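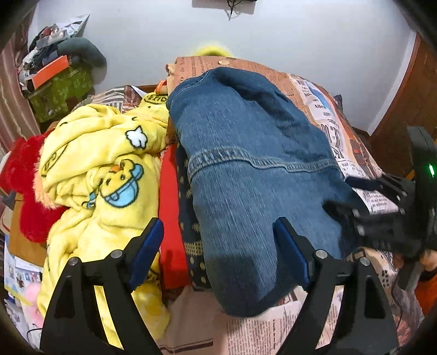
Photo: Rasa Avotiņš

August, after ten in the evening

The rain stopped at four and I went to the room in Parnbridge to get the keys. The landlady was already waiting with the papers on the stairs. I signed in three places and she gave me two keys, one for the street door and one for mine. The second one you have to turn to the left, and I tried to the right for a long time before she told me.

So I live here now. I write it down so I will believe it tomorrow.

The room is smaller than I remembered from the visit. The window looks to the back of the bakery, and I hope this will be good in the mornings. The deposit was 900, more than I wanted, and I have put 149 aside for the bus pass and for food until my first pay. Gönül says I should ask for an advance. I do not like to ask for such things in the first month. In my language we say that a new guest does not open the cupboards.

Moving my things took less time than packing them. All of last week I sat on the floor at Rasa's place with old newspapers and clothes, and every time I thought I had finished I found more. I have jeans I did not wear for two years and still I could not leave them. My mother sewed up the pocket of one pair before I went away, and her stitches are not straight, she had her old glasses on. I carried them through three apartments. Rasa did not laugh at me, but she put a second bag next to the first one and wrote "maybe" on it. In the end the "maybe" bag came also.

Aigars drove us in his brother's car. He talked the whole way about the bridge repairs and missed our street, so we had to go around by the 48 bus stop and the old school. I did not mind. It was nice to see the neighborhood slowly, with somebody else driving.

At work it was a quiet day. Adhiambo is back from her sister's wedding and brought us sweets with sesame. She showed me how to fill in the holiday form correctly – I had written the month and the day in the wrong order again. I think I will never learn this. She said her first year she arrived for a dentist one month early.

I called home at eight. My father wanted to know if the door is strong. My mother wanted to know what I ate. I said soup, and it was bread with cheese. I will make soup tomorrow, so it will be only a small lie.

To buy: a lamp, a pot with a lid, hooks for the wall if they are allowed. Ask the landlady about the hooks. Return the blanket to Rasa. Write to Kurniawati with the new address, number 66, second floor.

The neighbor above me is walking now from one side to the other – slippers, I think.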